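Doors and household robots: house rules for lever handles, clearances and shared hallways

Workshop and Home Tips, section 3
Maintained by Birutė Rozīte. Last revised in October.

These rules cover interior hinged doors with lever handles, operated by a two-armed mobile robot in an occupied home. Exterior doors, fire doors and sliding doors have their own sections. Follow the robot maker's manual wherever it is stricter than this page.

Before the first run

Check every door on the route by hand. A door should open from latch to stop with a light push and stay where it is left. If it drifts, correct the hinges before the robot goes near it. A drifting door changes position between the time the robot looks at it and the time it reaches, and most bad grips on handles start that way.

Tighten the handle. Grip the lever, pull straight out, then rock it up and down. Any play at the rose means a loose set screw or loose through-bolts. Use a hand driver. A power driver strips the small screws found on most interior sets.

Lubricate the latch with dry graphite or a dry PTFE spray. Oil collects dust and leaves a film on the lever, and gripper pads slip on it. Wipe the lever with a dry cloth afterward.

Remove anything hung on the handle: bags, lanyards, coat hangers, seasonal wreaths. Over-the-door hooks are allowed on closets the robot does not use.

Clearances

Mark the full swing of the door on the floor with low-tack tape. Park the robot outside the arc if the door swings toward it. The base must not stand in the arc while an arm is pulling, even if the software says it can back up in time.

The minimum clear opening on our routes is 89 centimeters, measured from the face of the open door to the opposite stop. Measuring between the jambs gives a larger number and is wrong for this purpose. Several older bedrooms fail the check by the thickness of the door, and these rooms are off the route list until the hinges are changed to the offset type.

Two doors that can meet when both are open need a decision in advance. Pick which one moves first and write it on the route sheet. The second door is not touched until the first has come to rest. Where both are used often, fit a stop to the less important door so that the leaves cannot strike each other or trap an arm between them.

Pictures and posters near a doorway should be screwed to the wall at two points. A single nail lets the picture swing if it is brushed. Leave glass out of frames at elbow height in narrow halls.

Arms and grippers

One arm works the handle. The other stays clear of the hinge side and away from the gap between the door and the jamb. It may steady the door by its face once the latch is free. It may not hold the edge.

Set a force limit for the lever and a separate, lower one for the swing. If either limit is reached, the arm stops, opens the gripper and waits. Automatic retries are turned off by default in our homes. A door that resists usually has a shoe, a pet or a person behind it.

Press the lever down close to its free end. Gripping near the rose needs more force and scrapes the finish. On sprung levers, let the handle return under control before letting go. The snap is hard on the spring cassette, and replacement cassettes for older sets are difficult to match.

Closed fingers are used for pushing a door face. Open fingers catch on panel molding, especially on doors with a raised center panel and a beveled border. 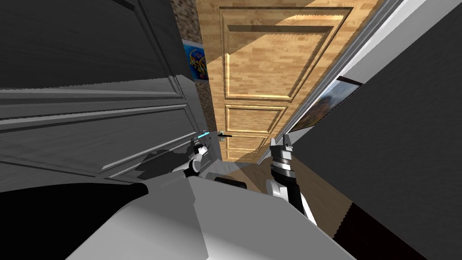
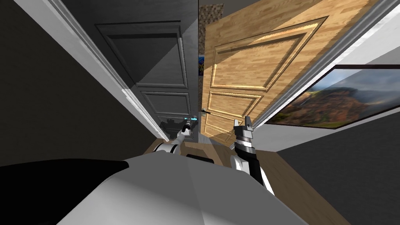

Light and finishes

Direct sunlight across a door makes a hard line that some vision systems read as an edge. Test each route in the morning and again at 4 p.m. with the blinds as they are normally kept. If the robot places the handle wrongly in one test only, treat the light as the fault and add a sheer curtain.

Polished metal levers give more trouble than brushed ones. A ring of matte tape behind the grip area is enough in most cases. Do not stick markers on the lever itself, where they wear off and leave adhesive.

Dark doors need more light than pale ones. A hall that seems bright enough to a person may leave the lower half of a dark door in deep shadow. Put the extra lamp low, on the handle side, and out of the swing.

Running a simulated check

The route should be run in simulation before it is run in the house. Enter door width, door thickness, handle height, hinge side and latch force as measured. Do not accept the values that come with the door model. Our Rarnora hallway plan was built with the stock handle height and every run passed, but the real handles sat lower and the arm missed all of them on the first day.

Vary the starting position of the base and the opening angle of each door. We ran 3,117 trials for the Sikevside floor plan and logged 911 in which the two leaves were open together at the start. Those starts needed their own entry on the route sheet, with the robot waiting one full step farther back.

Keep the simulated camera where the real one is mounted, including its tilt. If the head turns during a reach, the model must turn it as well. Results from a level, fixed camera do not carry over.

Record the following for each route:

Route name and door numbers
Date of last hand check
Clear opening, measured at the leaf
Lever force and swing force limits
Which door moves first
Software version
Initials

People and pets

Someone must be within reach of the stop button whenever a new route is run. Children and pets stay out of the hall until the route has passed on three separate days. After that, the normal house rule applies: people go first, and the robot waits with both arms down.

Do not reach past a moving arm to help with a door. Press stop, wait for the arms to settle, then move the door by hand and restart from the parking mark. Resuming halfway through is not permitted, even after a short pause.

Locks

Privacy locks on bathrooms and bedrooms are off limits. The robot may test a lever once. If it does not turn, the door is treated as occupied for ten minutes. Emergency release tools are kept by the household and must never be stored on the robot.

Service intervals

Gripper pads: inspect monthly, replace when the surface is smooth. Zoketine pads and the Ní Mhurchú pattern are not interchangeable, although the screw holes line up. The second type is thicker and closes before the force reading is valid.

Hinges: dry lubricant twice a year. Lift the pin halfway, apply, and seat it again.

Handles: repeat the play test monthly, and after any run that ended on a force stop.

Floor tape: replace when a corner lifts. Clean old adhesive with warm water and a plastic scraper before putting down the new piece. On unsealed wood, use a damp cloth only and dry the boards at once.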